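**Open day at Flatberg: speaker notes** (keep it under ten minutes)

- Start with the invitation. Lanurer promised "hands-off teardown of office computers." Read the line out, then pause.
- The cell is called Lobo. Two arms, one table, one desktop tower on its side with the panel already off. Ask the room: who took the panel off?

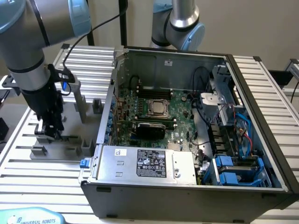 - I asked about cycle time. They said 14 minutes a machine. I asked if that counted loading. Long answer, no number.
- Their slide: 84 machines a day, 14 days, 1,176 machines. Check the math with the audience. It works, on a day with no jams and no odd models.
- Be fair here. The arms are good arms and the staff took every question.

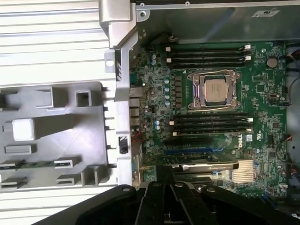

- Memory and processors are where the resale money is, so that's where I'd push. What happens with a bent latch? A stuck lever? "The operator steps in." How often? They don't log it yet.
- Flitia wants a decision by January. My view: ask for 18 of our own machines, picked by us, dusty ones included, and a log of every time a person touches one.
- Take questions. If price comes up, we haven't been given one.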